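Wandberg Tenant Repair Fund
Progress report, second period
Prepared by Itzel Nava, program lead

Work done since the last report

The repair program is now running in both of the Wandberg buildings. During this period we closed 70 work orders, most of them for leaks, slow drains and worn shutoff valves. Five work orders are still open. Three of those need parts, and the other two are in apartments where we have not been able to agree on a time with the tenant.

The hot water complaints on the upper floors took longer than planned. Waltent replaced the mixing valve in the east building in April and went back twice to adjust it. Tenants on the top floor now report that the water gets warm in a reasonable time in the morning. The evening is still slow on that side – Waltent thinks the return line is undersized, and we have asked them for a written opinion before we spend anything on it.

Kitchens

Kitchen work was added to the plan after the first round of apartment visits. We had expected to do faucets only. In several units the old drain lines were in poor shape and it made sense to replace them while the plumber was already there. Deligiannis supplied the fittings at the price quoted in the original budget, and one late delivery held us up by a week.

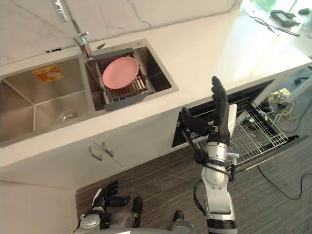 Tenants were given notice in writing and by text message, in English and Spanish. The text messages worked better. We will keep the written notices because the lease requires them, but we no longer count on people reading them in time.

Spending

Materials for the period came to $2,346. The budget line was $2,205, so we are over by $141. The difference is entirely the extra drain parts. I would like to cover it from the contingency line and ask for your approval to do so. Labor is within budget.

The Zondix meter readings are coming in for the west building. The east building readings have gaps, and until those are fixed I do not want to report any figure for water saved. Zondix has promised a replacement for the faulty unit at no charge.

Problems

Parking for contractors is still difficult. Waltent has been paying for street parking and will start billing us for it next period. It is a small amount, but it was not in the budget.

Next period

We plan to finish the open work orders, get the written opinion on the return line, and start on the laundry room drains. The laundry room will have to close for two days – we will post the dates once the plumber confirms them.

The receipts and the full work order list are attached separately.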